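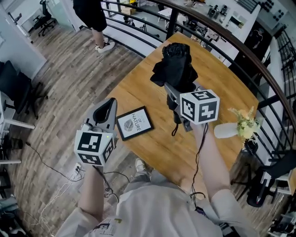
Do I need to have worked with robots before to apply? Most of our best technicians hadn't - what you need is steady hands, patience with small fastenings, and the habit of writing down what you did.

Gripper Care Technician, Ullano upper floor
Full time, permanent
Reports to: Szymon Górecki, workshop lead
Applications close Oct 4, 2018

Edance is looking for someone to look after the hand-held grippers at our Ullano site. It's a lovely job for anyone who likes taking things apart and putting them back together a bit better than they were. You'd be the person who gets every pair ready in the morning, keeps it going through the day and mends it when something wears out.

What you'd be doing

A normal morning starts at the bench. You'd go over each gripper before it's handed out: fingers, pads, marker cube, cable, cover. The pads are the part that wears fastest. You wipe them, look along the edge for lifting, and swap any that have started to peel. Then the marker cubes. A cube that has shifted on its mount by a hair will spoil a whole day of tracking, so you'd check each one against the jig and tighten it if it has moved. Scuffed faces get reprinted, and we have a good printer for that (and strong views about matt paper!).

Cables come next, and we can't pretend they're glamorous. They get flexed all day long and they fail at the strain relief nearly every time. You'll learn to feel a bad one before it shows up in the log. We re-terminate our own, so if you can already solder, wonderful, and if you can't, Szymon will teach you in an afternoon and then make you practise for a week.

After that you'd do the opening and closing test on both hands, left first, and sign the pair out in the book. Every gripper has its own page. Number 232 has had so many repairs that it has gone on to a second volume. 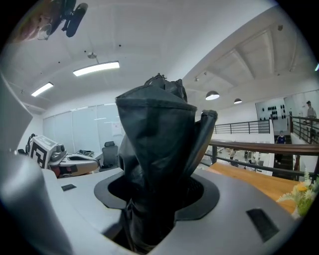 Fabric is where a lot of the interesting trouble comes from. Loose cloth, cords and straps find their way into gaps you would never have thought were gaps, and clearing them without scratching the housing is a knack. We use plastic picks and a soft brush, never a screwdriver. If a thread has gone in behind a finger, the finger comes off, the thread comes out, and the whole unit goes through the morning test again before anybody uses it.

Afternoons are more mixed. Some days you'll be repairing whatever came back, some days you'll be up on the floor with the operators, listening to what they say about how a grip feels. They notice things long before the software does, and we'd like you to enjoy those conversations. You'll also help set up the work tables between sessions and calibrate the cameras after any knock.

There were 489 repairs in the book last year, and we'd love that number to come down. If you spot a pattern, you'll get bench time and a parts budget to go after it. The cable clip we use now came from a technician who was fed up with the old one.

What we'd like you to bring

Some hands-on repair experience of any kind. Bicycles, sewing machines, hearing aids, stage lighting - we've hired from all of those.
Clear handwriting, or the willingness to print.
Comfort with basic tools and a multimeter.
Enough English to write a repair note someone else can follow. Polish is handy on site but not required.

You don't need a degree, and you don't need to write code, though there is time set aside for learning if you fancy it.

Pay and hours

2,290 a month after the trial period, in euros, before tax. Thirty-eight hours a week, early start, with the workshop closed by half past four. Tools, shoes and training are paid for. The trial period is three months, and you'd spend the first of them working next to Szymon on every repair.

How to apply

Send us a page about something you have mended: what was wrong, how you found out, what you tried first, and what it was like when you'd finished. A photo or a sketch is welcome. A CV is fine too, but we read the page first. Put reference 731 at the top and post it to Edance Workshop, Grarska, or hand it in at the Ullano front desk in an envelope marked Górecki.

We'll invite people for a half-day at the bench, paid, with lunch. You'll be given a gripper with a fault in it and all the time you want.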